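検証ノート 2018年10月
件名:「Laltance」パッケージ版 ビルド10の入力遅延とセーブ周り

先に書いておくと、ビルド10で「操作の遅れが解消された」という話を、私はまだ信じていない。Wallanceから来た変更一覧には「入力応答を大幅に改善」と一行あるだけで、どの場面で、何と比べて、どう測ったのかが書いていない。大幅、という言葉は測っていない人がよく使う。測った人はたいてい数字を書く。

経緯のメモ。ダウンロード版を五月に出した時点では、操作が重いという声は特に目立っていなかった。声が増えたのはビルド9を配ってからで、Tudvilleの窓口に来た報告は全部で887件。うち349件が同じ文面のコピーか、同じ人の再送だった。これを引かずに会議で887と言い続けるのはやめてほしい。逆に、引いた残りが全部入力遅延の話かというとそれも違って、ざっと読んだだけでもカメラの感度、字幕の文字サイズ、トロフィーの解除漏れ、パッケージの背表紙の色に至るまで混ざっている。分類は終わっていない。分類が終わっていない数字で優先度を決めた、という点はここに残しておく。

測定のやり方

Fagerlundの手順書に従った。Munro(社内のキャプチャツール)でボタン信号と映像出力を同時に記録し、信号の立ち上がりから主人公の最初のポーズ変化までのコマ数を数える。手順書はよくできていると思うが、引っかかる点がいくつかある。

まず「最初のポーズ変化」の判定。回避は足から動くのでわかりやすい。弱攻撃は肩が沈むところから始まるが、待機モーションでも肩は上下している。待機の呼吸と攻撃の出だしが重なると、どこを一コマ目と数えるかで結果がずれる。昨日の分を自分で二度数えて、二度とも違う値になった。測り直すと変わる値を小数点以下まで表に書いても意味がない。

対策として、待機モーションを止めるデバッグ指定を使うことにした。ただしこの指定を入れるとアニメーションの補間処理もまとめて切れる、とWikströmが以前言っていた気がする。だとすると、測りたいものの一部を自分で消して測っていることになる。本人に確認のメッセージを送った。返事待ち。

次に表示側。検証室のモニターは設定を変えると内部処理の遅れが変わる。「ゲームモード」と書いてある設定が一番速いとは限らない。映像出力を分岐して直接取っているので表示の遅れは記録に入らないはずだが、分岐器そのものの遅れは確認していない。ビルド9とビルド10の差を見るだけなら打ち消し合う、という説明は一応納得できる。絶対値を外に出すつもりなら納得できない。宣伝側が絶対値を欲しがっていると聞いたので、出さないように頼んでおく。

比較の結果(暫定)

場所は港の倉庫、屋上、地下水路の三つ。敵の配置はセーブデータで固定。

倉庫:差は見えない。ビルド9と10の記録を並べて、どちらがどちらか伏せて見せられたら私には当てられない。

屋上:ビルド10のほうが早い。これははっきりしている。ただ、屋上は今回のビルドで遠景の描画が減っていて、遠くの塔の窓明かりが消えている。入力処理が速くなったのか、描画が軽くなってコマ落ちが減っただけなのか、この記録からは区別できない。変更一覧には遠景の話が一言もない。書き忘れか、書きたくなかったのか。

地下水路:ばらつきが大きくて何とも言えない。水面の反射が入る角度とそうでない角度で、同じビルドの中でも結果が動く。こういう場所で良い値だけ拾えば「改善」はいくらでも作れるし、悪い値だけ拾えば「悪化」も作れる。両方の記録をそのまま共有フォルダに置いた。

屋上の切り分け案。ビルド10の実行ファイルに、ビルド9の遠景データを読ませる。Wallanceのエンジンはデータの版を起動時に照合するので、そのままだと弾かれる。照合を外した版をもらえるか問い合わせたところ、「技術的には可能だが推奨しない」という返事だった。推奨してほしいわけではないので、可能なら出してくださいと返した。

体感評価について

午後に体感での比較をやった。正直に書くと、このやり方には最初から反対だった。参加者に「新しいビルドで操作感を直しました」と先に説明してから触らせている。そう言われて「変わっていない」と答えるのは気まずいものだ。案の定、ほとんどの人が良くなったと言った。

そこでFagerlundが、説明なしで順番だけ入れ替えた回を追加してくれた。こちらは意見が割れた。ビルド9を後に触った人の中に、ビルド9のほうを「軽くなった」と言う人がいた。慣れの影響だろうと思うが、慣れの影響だと決めつけるのも、自分に都合のいい解釈には違いない。人数が足りない。どちらの回も報告書に載せるなら並べて載せること。片方だけなら両方載せないこと。

もう一つ気になったのが、コントローラーの振動。ビルド10では回避の頭に短い振動が足されている。手に先に反応が来るので、画面が同じでも速く感じる人がいると思う。これ自体は悪い工夫ではないし、遊ぶ人にとっては良いのかもしれない。ただ、それを「入力応答の改善」と呼ぶのは別の話だ。振動を切った状態での比較を次回の項目に追加。

セーブの件

こちらのほうが本当は重い。ビルド9で、章の切り替わりの直後にタイトルへ戻ると、章の進行だけが一つ前に戻ることがある。所持品は戻らない。つまり鍵を持ったまま、鍵を取る前の章にいる。ビルド10で修正済みとなっている。

再現手順は元々あやふやで、報告者の書いたとおりにやってもビルド9ですらめったに出ない。出ないものが出なくなったと言われても、直ったのか、たまたま出なかったのかわからない。今日はまずビルド9で確実に出す方法を探した。

わかったこと。自動保存のアイコンが回っている間に一時停止を開き、アイコンが消える前にタイトルへ戻ると出やすい。さらに、パッケージ版をディスクから起動して、追加データの取り込みがまだ終わっていない状態だともっと出やすい。ダウンロード版ではこの状態そのものが存在しないので、五月の時点で見つからなかった説明としては筋が通る。筋が通りすぎているので、もう少し疑っておく。

同じ手順をビルド10で繰り返した。章の戻りは出なかった。その代わり、アイコンが消えたあともタイトルへ戻る項目がしばらく灰色のままになる。どうやら保存が終わるまで項目を押せなくしただけのようで、書き込みの順番は直っていない可能性がある。だとすれば、本体の電源を切ったり、アプリを強制終了したりした場合には同じことが起きるはず。電源断のテストはまだ。これを通すまでは「修正済み」の欄に印を付けない。付けてほしいという催促は来ているが、付けない。

エンジン側のログも見た。章の番号と所持品が別々のファイルに書かれていて、間に何の印もない。片方だけ書けた状態を読み込み時に見分ける方法がない。Wikströmの意見は「読み込み側で食い違いを検出して、古いほうに揃えるべき」。私は新しいほうに揃えるべきだと思う。遊んだ人は進んだ分を失うほうが腹が立つだろう。ただ、新しいほうに揃えると持っているはずのない鍵問題の逆、持っているはずの鍵がない問題が起きる。そうなると詰む。この点は彼のほうが正しいかもしれない。保留。

PC版の予備確認

Tudvilleはパッケージ版のあとにPC版も考えているらしい。まだ何も決まっていないはずなのに、要求スペックの表だけがもう回ってきている。推奨と最低の差がほとんどなく、どこかの別作品の表を写したように見える。最低のほうの構成で実際に起動した記録があるのかと聞いたら、返事がない。無いのだと思う。

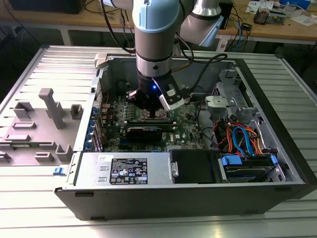
横倒しのデスクトップPC、側板なし。中央がマザーボード。

PC版の試作を触った感想を少し。フレームレートの上限を外すと、回避の無敵時間が短くなるように感じる。感じる、と書いたのは測っていないからで、測るまでは誰にも言わない。ただ、もし無敵時間をコマ数で数えているなら、上限を外したときに実時間が縮むのは当然で、入力遅延どころの話ではなくなる。コンソール版は上限が固定なので表に出ていないだけ、という可能性がある。ソースを見られる人に聞くのが一番早い。Wikströmへの質問に追加した。

マウス操作も変だった。垂直同期を入れたときと切ったときで、感度の設定値が同じなのに旋回量が違う。設定画面の数字が何を表しているのか、作った側も把握していないのではないか。設定画面には「加速:オフ」とあるが、ゆっくり動かした場合と速く動かした場合で止まる向きが変わった。オフになっていない加速を、オフと表示している。これは報告票を切る。

同梱物について一言

本題から外れるが、パッケージ版に付く「開発資料集」の校正刷りが机に置いてあった。操作感の項に「一切の遅れを感じさせない」とある。この文章は誰の確認も通っていない。少なくとも私のところには来ていない。印刷に回す前に削るか、せめて弱めてほしいと赤を入れて戻した。たぶん戻らないと思うが、入れたという記録は残しておく。

用語も揃っていない。本編で「鉤縄」と呼んでいるものが資料集では「フック」、実績の一覧では「ワイヤー」。どれでもいいので一つにしてほしい。

明日以降

・待機モーション停止の指定で補間が切れるかどうか、Wikströmの返事を待って、切れるなら今日の弱攻撃の値は全部捨てる。
・振動オフでの体感比較。説明なし、順番入れ替え。参加者は今日の人を使わない。
・電源断でのセーブ確認。検証機のうち、壊れても困らない個体を使う。どれがそれかはFagerlundに聞く。
・屋上の遠景データ差し替え。照合を外した版が届いたら。
・地下水路は角度を固定してから測り直し。固定の仕方は未定。
・無敵時間の計測。PC版、上限あり・なし。
・分岐器の遅れ。後回しでよいが、忘れないこと。

夕方追記。Wikströmから返事が来た。補間は「切れない設定に直したはずだが、パッケージ版の枝に入っているかは自信がない」とのこと。はず、が一つ増えた。枝の履歴を見に行ったが、該当する変更は見つからなかった。コミットの題名が「調整」ばかりで、見落としているかもしれない。該当箇所の名前を教えてもらうよう再度頼んだ。それまで弱攻撃の欄は空白にしてある。空白の欄を勝手に埋めないでください。

もう一つ追記。表の「改善」という列見出しを「差」に変えた。改善していない場合に、マイナスの改善と書くことになるので。元に戻したい人は先に私に声をかけること。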